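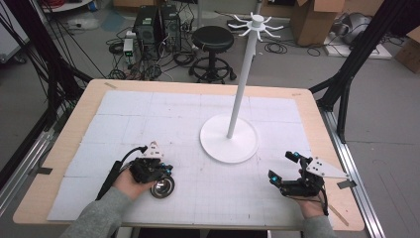
Hand-held grippers at the mug tree, steel cup in the left one.

Stop blaming the model. Look at the table first.

We run one cell at Merno for teaching by hand: two grippers, white foam mat, a mug tree, a cup. Last February the Jirnero policy kept missing the hooks and everyone wanted more demos. We had 326 already. More demos! The trouble was a marker plate sitting 2 mm off after a finger swap, and no one had written the swap down.

So my view, for what its worth. Setup is the work. Check the plates before every session, not when somebody remembers. Tape the table edges and leave the tape alone. Cables too, a lead that tugs at your wrist changes how you move, and that goes straight into the data.

Quartey's guide gives all this half a page. Aletti's gives it none. Twelve minutes of checks a day, thats what we spend now, and people still grumble that it's dull. Fine, it is dull. Cleaning the fingertips is dull. I'd still take a dull morning over a week of teh wrong recordings, and I'd put whoever does the checks on the paper as well.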